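Cander Wall-Mounted Drying Rack

£117.00 including VAT
In stock – order by noon for next-day dispatch
Product code: 1299

Every home has a drying rack that everyone hates. It lives behind a door, it bites fingers, and one of its legs has views of its own about the floor. The Cander is our attempt to sell you a different one. It fixes to the wall, pulls out when there's washing to dry and folds back when your mother-in-law comes round.

We've stocked it since the old Pretmont airer was discontinued. The Pretmont was a lovely thing, and we still get emails about it, some of them quite heated. The Cander has thicker rails and a better hinge, and it comes in one colour, so at least that argument is over before it starts.

What it's good at

Tea towels, shirts, babygrows, swimming things, the small damp items that otherwise migrate to radiators and the backs of dining chairs. It will take a double duvet cover if you fold it over two rails and turn it once. It will not take a wet rug. Someone always asks, and someone always tries it anyway.

The rails are spaced widely enough for air to get between things, provided you leave a gap. Checked tea towels and other light cottons can go over a single rail. Jeans want two, and some patience. 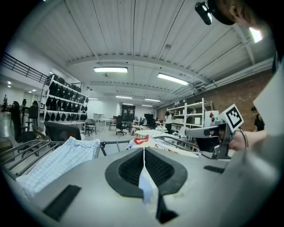
Fitting

You'll need a drill, a spirit level and a wall you trust. Screws and plugs for solid masonry are in the box. For plasterboard, buy proper hollow-wall fixings and find the studs first. Allow an hour, or a whole Saturday if you're doing it with a spouse.

Mount it at shoulder height and leave clear space in front for the arms to come down. Above a bath is ideal. Above the cat's bed is asking for it.

Specification

Width: 117 cm
Rails: 8
Maximum load: 8 kg, evenly spread
Guarantee: 8 years on the hinge

Care

Wipe the rails with a soft cloth now and then. No bleach, no scouring pads.

Customer review

"Bought in December when the tumble dryer died. My husband hung it upside down, took it off, and hung it upside down again. Third time lucky. Very solid now, and the flat no longer looks like a jumble sale."
– Titilayo Ajayi

Delivery and returns

Free on orders over £345. Otherwise £8 by courier. Returns are accepted within the month if the rack hasn't been drilled, bent or used for pull-ups.

Goes well with

Sjöberg peg bag
Posar folding laundry basket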